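Oct 2, 2021

# Against the Good Towels

Every household I have ever been let into owns two kinds of towels. One kind gets used. The other kind lives on a high shelf, folded in thirds, waiting for a guest of such rank that the family will be willing to see it get wet. I have been a guest in many of these houses and I have never once been that guest.

I grew up under this system and I didn't question it. We had good towels, good plates, a good tablecloth, and a good room, with a couch in it that made a small sigh when you sat down, as if it had been getting used to being alone. The good things were for later. Later was understood to be a real date, like a dentist appointment, that the grown-ups had written down somewhere.

I am now a grown-up and I have looked for where they wrote it down.

What got me onto the subject was moving. Last January I left an apartment in Sistbridge for a smaller one eleven streets away, and in the course of packing I had to handle everything I owned, one piece at a time, which I can't recommend. I found a set of Torent sheets still pinned to their cardboard. I found six glasses from a shop called Patrício that closed long enough ago for the building to have been a bank and then a place that sold phone cases. I found a candle so expensive that I had kept the receipt, and the candle had lost its smell entirely. It had been improving my linen closet for years, I suppose, though the linen closet never mentioned it.

I did the math on the glasses, which was a mistake. They had spent 2,618 days in the box. In that time I drank everything out of a plastic cup with a gas station on it.
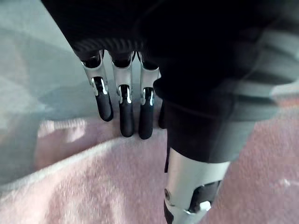

People who save things will tell you it's thrift. My family certainly would. But thrift is a matter of using a thing until it gives up, and then cutting it into rags, and then using the rags. My grandmother was thrifty and she could get a second career out of a bread bag. When she bought a nice blanket she also put it in a cedar chest and died without sleeping under it, and I don't see how that saved anybody a dime. The blanket went to my aunt, who put it in a different chest.

I think what we're really doing is flattering a stranger. We have somebody in mind, the person we'll be once things settle down, and she has clean windows and people over on short notice. She deserves linen. I, on the other hand, am standing in the kitchen at ten at night eating shredded cheese out of the bag, and I can't be trusted with a cloth napkin. So I hold it for her. I've been her storage unit for most of my adult life, and she has never come by to pick anything up or offered to chip in on the rent.

The stores know about her, too. They sell to her all day long. Greto, where I bought my current dish rack and where I am apparently going to be getting emails until I'm buried, has a whole line of what it calls occasion pieces. I went through it one evening with a drink in my hand. There was a gravy boat shaped like a leaf. There was a tray whose only stated purpose was to hold a smaller tray. Not one item in the line looked as though it could stand up to a dishwasher, and several of them came with a cloth bag to be put away in. At least they're being frank. They're selling you something to put away, and they throw in the bag.

There is an argument on the other side and I should be fair to it, mostly so I can get it over with. If you use the good thing every day, it stops being good. The nice plate turns into the plate. Something is lost when every Tuesday-night egg gets the gold rim, and what's lost is the little jolt of seeing the gold rim come out of the cabinet and knowing there would be pie. I remember that jolt. I would have eaten a shoe off those plates.

But the plates came out twice a year, and that's my point, or it's near my point. They came out. A thing that gets used on holidays is on a schedule. What I object to is the thing with no schedule, the soap shaped like a shell that has been in the dish since before the bathroom was painted. It has dust in its ridges. It has been painted around. Any visitor who washed with it would be talked about in the car on the way home, and yet it was set out next to the sink, where soap goes, looking for all the world like soap. I call that a trap.

So I've been using things up. I started with the sheets, which had a crease from the cardboard that has outlasted four washings and which I now think of as decorative. They're fine. I'd be lying if I said they changed me. They turn out to be sheets. I think I had let them get so important in there that I expected to wake up with better posture.

The glasses were a greater success, and I've already broken one. I reached for the salt and over it went. I waited to feel terrible and what I felt was more like what you feel when you finally get the first dent in a car. The other five are in the cabinet at the front, and they have become much easier to talk to.

The candle I burned down to the metal in a single week. It smelled of nothing and gave off a nice light.

I still have one towel from the high shelf that I haven't used. It's thick and very white, and it came from my mother, who got it as a wedding present and handed it to me with both hands, the way you'd pass somebody a sleeping cat. I put it out on the rack last month. Then I had some people over, and before they came I moved it back to the closet so none of them would dry their hands on it.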